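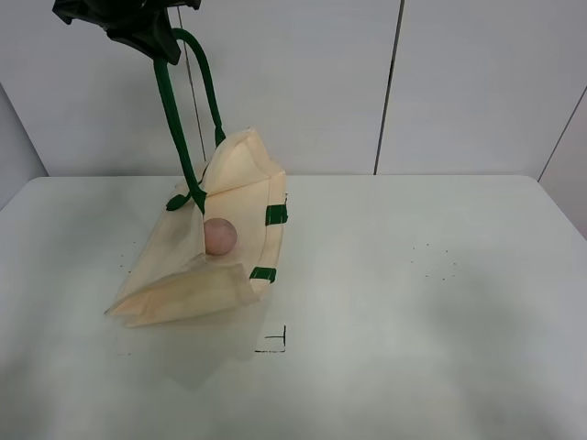 Bag notebook, September
Pristholm bench, started 7:40 a.m.

Picking up from the last entry. Handle seam work on the small tote, second round. The first round was all single-row box stitch and I was not happy with how it failed. The stitching itself held. The cloth tore along the needle line, the way a stamp tears off a sheet. So this round is about stitch length and needle size, with the thread left alone.

Cloth is the Zindar natural, same bolt as last time. I checked the bolt end and the chalk mark is mine. Webbing is the green one-inch from the second shelf. Thread is the bonded polyester. I did not open the new cones, they can wait for the next round so I am not changing two things at once.

Needles: I had been running a 110 because it was in the machine. Swapped to a 90 for all of today. The 90 skipped a stitch twice going over the folded webbing ends, both times on the return pass where there are four layers plus the turned hem. Slowing down fixed it. A new needle might also fix it, this one has been in the box with the lid off for who knows how long.

Stitch length: set A at 2.5 mm, set B at 3.5 mm, set C at 4.5 mm. Made 4 sample strips of each, webbing sewn to a folded hem, box with a cross, no bar tack. Strips are labeled in pencil on the back of the hem. Please do not use marker on these, it bled through last time and I could not read the tear line.

9:15

Pull setup is the same as before. Strip clamped flat at the bottom between the two boards, webbing up through the ring, water added to the bucket by the pitcher through the pulley. I weigh the bucket afterward on the floor scale. It is crude but it repeats well enough to tell a good seam from a bad one, and I can stop when I hear the cloth start to go.

One change: put rubber strip inside the clamp boards. On the last round two of the samples slid before they tore and I had to throw out the numbers. No sliding so far with the rubber.

Set A, 2.5 mm. All tore at the needle line along the bottom of the box. Clean tear, fairly sudden. There was almost no warning noise. When I held the torn edge up to the window the holes were so close that two had run together in places even before the load went on.

Set B, 3.5 mm. Mixed. Two tore at the needle line but later and with a lot more stretch first. One tore in the cloth well below the seam, and that is the result I want. One I am not counting, the box was sewn crooked and the load went on one corner.

Set C, 4.5 mm. Thread started to go before the cloth did. You can hear it, a tick and then another tick. The box opened at the top corner and then unzipped down one side. It would probably be fine with a bar tack but I do not want to depend on the bar tack for everything.

So 3.5 is the one to carry forward. I want to try 3.0 as well, it may land in a nicer place, but the dial on this machine is not marked between and I would have to sew a test line and measure it with the ruler.

10:30

Went back to the question of where the handle should start. The pattern has the webbing ending an inch and a quarter below the hem fold. On the Pellitau bag (the one we keep as the comparison) the webbing goes down much farther, almost a third of the way, and is sewn along both sides. More webbing, more time at the machine, but the load is spread along a long line and it does not pull on one row of holes.

Tried a middle version. Webbing down three inches, box at the bottom, two plain rows up the sides, and a second short box at the hem. It took a bit over twice as long to sew as the short one. I got faster by the third. Turning the corner at the bottom is where the time goes.

Only pulled one of these because I ran out of hemmed strips. It went past the bucket. Full bucket, nothing torn, the cloth had pulled out of square but recovered most of the way when I let the water out. Need a bigger bucket or the sandbag. I would like to use the sandbag but it has a slow leak from the corner, so fix that first.

Webbing cost is the argument against. I worked it out on the remaining stock. The shelf count sheet says 2,721 yards of the green came in for the year and 2,530 of that is spoken for if we stay with the short handle. That leaves 191 to play with, and the long version would go through that very quickly. So either we order again or the long version is only for the large bag. I lean toward large bag only. The small one is never going to carry that much, it is too small to hold it.

11:50

Wash test from the last entry. Took the six pieces out of the basin and dried them flat on the rack overnight. Measured them this morning before anything else and forgot to write it up, so it goes in now.

Cloth shrank more along the length than across. I expected that. The webbing did not shrink to speak of. The result is that the hem puckers between the handle ends, and the bag mouth takes on a wave. It irons out but comes back after the next wash. On the pieces where I prewashed the cloth the wave is gone, but prewashed cloth is limp and annoying to cut, and the edges fray while you are handling it.

A few options I wrote on the scrap pad, copied in so I can throw the scrap out:
Steam the cloth on the table before cutting, no full wash. Gets some of the shrink out, keeps the finish in.
Cut the length a bit over and accept the wave.
Put "spot clean only" on the tag and move on.

I will try the steam one. The last one is what most people do and it may be where we end up.

Color: the green ran a little onto the cloth in the hot basin, none in the cold. Faint, right next to the webbing. It shows only if you look for it. I kept the worst piece, it is pinned to the board by the sink.

1:20 p.m.

Bottom seam. French seam versus plain seam with binding. Did two bags of each from the scraps of the morning, a bit smaller than pattern size.

French seam looks better inside and needs no binding, but at the bottom corners it gets very thick where the boxed corner folds over it. The 90 needle did not like it at all. I hand cranked the wheel through the corners. If we do French seams then the corners need to be trimmed in steps first, and whoever is sewing has to remember to do it.

Bound seam is flatter at the corner. Takes longer on the straight parts because the binding wants to slip out from under. I used the clips and that was better than pins. The binding we have is the stiff one. A softer one would fold over more easily.

No decision. Leaving both kinds on the shelf above the iron. Please handle them and write down which one you prefer, and whether you even noticed a difference.

2:45

Cutting layout. The Nam layout wastes a long strip down one side of the bolt, a little under three inches wide. I tried turning the small tote pieces sideways. It fits one more body per run, but then the grain is wrong and the bag stretches downward when loaded. I hung one with a few cans in it on the hook for an hour and it was visibly longer on one side. Not worth it.

Better use for the strip is the inside pocket. It can be pieced from two strips with the seam down the middle, and the seam can be the divider for a pen slot. I drew this on the back of the layout sheet. Pocket would end up five inches wide, fine for a phone or a card wallet.

The tag on the layout file says 616, this is the old number. It should match the pattern sheet. I corrected it on the paper copy and someone needs to correct it on the computer – I do not have the login for that one.

3:30

Machine notes. Bobbin tension drifted again after lunch. Loops on the underside for the first inch of every seam and then fine. Cleaned out under the plate, a lot of lint, the natural cloth sheds more than I thought. Oiled it. Ran a scrap line until the oil stopped marking. Better after that.

The foot pedal cord is getting stiff where it goes under the table leg. Moved it to the other side.

To do next
Sew and pull a set at 3.0 mm, measured, same needle.
New 90 needles, and a few 100s to compare.
Patch the sandbag.
Hem more strips, at least a dozen, all at once.
Steam two yards of the Zindar and cut one small tote from it.
Ask for a price on more green webbing, and on a softer binding.
Pocket sample from the waste strip.

Torn strips are in the envelope in the front of this notebook. Set B with the tear below the seam is on top.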